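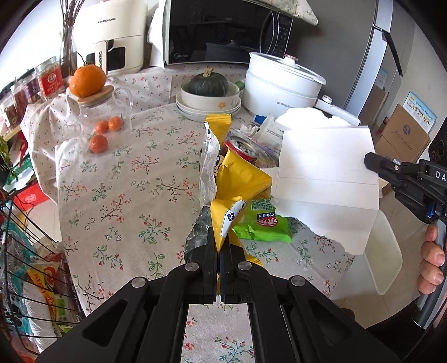
Fingers closed on a crumpled yellow snack wrapper. Wrappers are the first item in the test.

Comparing two hand-held grippers on table clutter

You need two grippers with their wrist cameras, a table, and the ordinary leftovers of a meal: wrappers, snack bags, a drink can, a plastic bottle. We used a Darkico and a Goneck, both on the same Jerereo logger. Allow 29 minutes per gripper once everything is set up.

Before you start

Charge both grippers and zero the finger opening with the jaws fully closed. Set the logger to stop at 3000 samples per attempt. Wipe the finger pads with a damp cloth and let them dry. Leave the tablecloth on. Fingers catch on cloth in a way they don't on a bare tabletop, and you want that in your results.

Step 1. Wrappers

Come straight down with the fingers vertical. Close slowly until the film bunches up, then lift to the height of a mug and hold for 5 seconds. Do four attempts with each gripper. If you pinch the cloth along with the wrapper, count it as a miss.

Step 2. Cans

Put the can on top of something soft, such as a flat snack bag, so it can lean a little. Empty it first. Open the jaws all the way and approach from the side, low enough that both pads will meet the can below the rim.

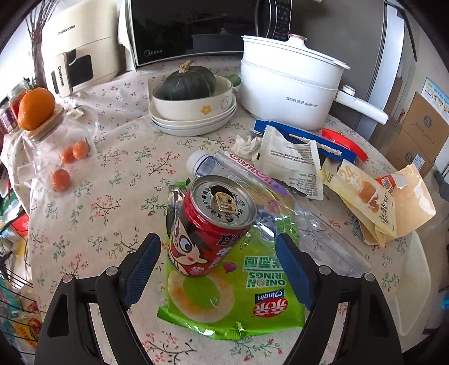 Close until both pads touch, then stop and check the force reading before you lift. On the Goneck, Mirta Ibarra found that the left pad tended to touch first and push the can over. She fixed it by loosening the pad screw a quarter turn. The Darkico needed no change.

Step 3. Clear plastic

Bottles and clear film are harder for the camera than for the fingers. Turn off auto exposure and repeat the attempt with the room lights on and off. Save both clips.

Scoring

Write down hold, slip or miss after each attempt. Don't average the items together. Our sheet follows the Vlček layout, one row per attempt, with a column at the end for notes on the cloth.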